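The Good Sheets

My grandmother-in-law left me her sheets. She left the house on Serergate Lane to her son and the car to a cousin in Drorby, and to me, in her own handwriting, "the good sheets, all, and the key." I'd met Lorraine Treloar maybe nine times in my life. Every one of those times I had spilled something.

You should know I am not a sheets person. Up to that April I slept on a polyester set I bought in college, the kind that squeaks if you turn over too fast, and I was perfectly happy! Then Yannick carried the trunk up our stairs, set it down on my foot, and that was the end of polyester.

The key stuck. When the lid finally went up, out came this smell of cedar and old soap and a little bit of pepper (I still can't explain the pepper). Inside was linen, 31 pieces of it, ironed so flat they looked like stacked paper. Each one had a tag sewn into the hem with a name on it. Not her name, either. Marama Hoani. Tiina Rautiainen. Lindsay Whitcombe, twice.

"Who are these people?" I said.

Yannick said he had no idea and was there any ice for my foot.

So that night I made the bed with Tiina Rautiainen, a heavy cream-colored sheet with a darn near one corner, and I lay down feeling very foolish and very grand. It was cool, then it wasn't. I slept until ten. I dreamed about a ferry, and a woman in a green coat who kept handing me oranges and talking about her sister.

I didn't say anything at breakfast. Yannick did. "Weird," he said, buttering his toast, "I had oranges all night."

We tried Marama Hoani next and got a long hot road and a dog named Deng who would not get in the truck. Lindsay Whitcombe was a school gym, folding chairs, somebody playing the piano badly. The second Lindsay Whitcombe was the same gym with the chairs put away, and I woke up crying and felt wonderful until lunch.

I called Yannick's father and asked him, as casually as I could, where his mother got her bed linens.

"Oh, she traded," he said. "There was a bunch of them, they mailed them around for years. You slept on it for 15 nights and then you sent it on. Did she put you in? She said she might."

I went back to the trunk. Under the last pillowcase was one more sheet, white, never used, still stiff from the store. The tag had my name on it, spelled wrong.

It's on our bed now. I don't know who to mail it to, but I have eleven nights left to find out, and I'm trying very hard to dream about something nice.

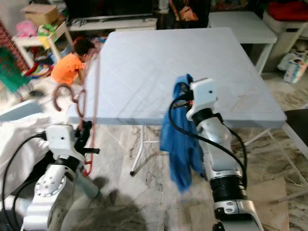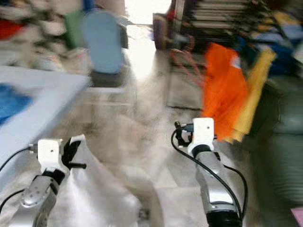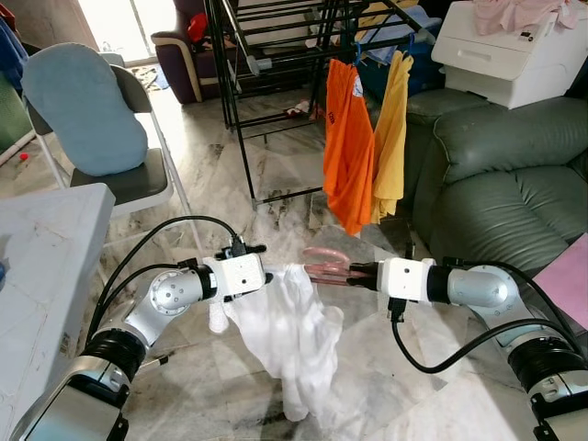

Blue cloth in the first picture, white cloth in the third.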